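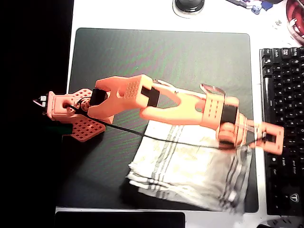
5.3 Dropped-joint faults during towel folding

The vendor summary supplied with the Stedimura controller puts most mid-task stops down to "operator setup." We don't think our logs support that. Of 200 folding runs, 41 ended early because at least one joint stopped answering the controller. In 11 of those the arm sagged onto the work before anyone pressed stop. The other 30 froze in place. None of these stops was preceded by a warning message, although the manual says one should appear.

We first blamed heat, mainly because everyone else does. Louro repeated a block of runs with long rests between folds and the faults came back at much the same point in the motion, when the arm reached out low over the towel. A worn servo was the next guess. Swapping the elbow servo changed nothing we could measure, and we put the old one back.

That left the cable. It is a single black line with a lot of slack, and it is free to slide over the mat and the cloth as the arm travels. Figure 4 shows how it can lie: a wide curve across the mat, passing in front of one edge of the folded towel and then going under the arm near a perforated plate. Any pull on that curve has to end up somewhere, and a connector is the likely place. We did not measure the pull, so this remains a guess, though a better one than "operator setup."

The stop behavior worries us more than the fault itself. The Lengyel safety layer waits 499 ms without a reply before it cuts power to the joints. Cutting power is sold as the safe response. On an arm held up only by its motors it means the arm falls, and a light arm landing on a towel is a poor argument for doing the same with a heavier arm and a person's hand. We found no setting that holds position first and lowers the arm slowly afterward. Illitus, who packaged the layer, told us that such a setting is planned.

We would also be careful with the success rates reported for this task elsewhere. Several papers drop runs with "communication errors" before computing a score. Doing so here would have removed every failure discussed in this section.

Figure 4. Arm, cable and folded towel on the desk mat, seen from above.
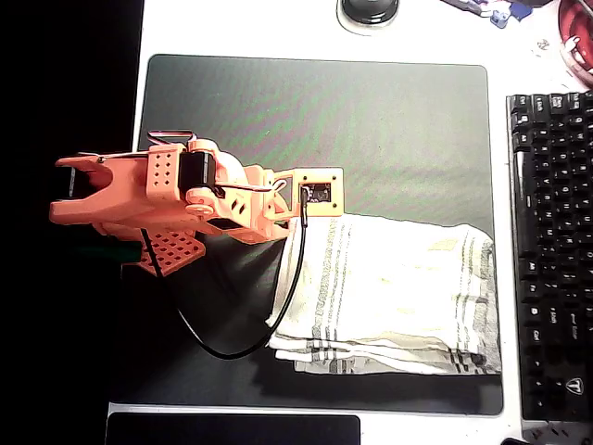
5.4 Changes made to the setup

We clipped the cable to the arm at two points and shortened the free length. The runs made after this change are too few to compare with the first set, and we report them separately.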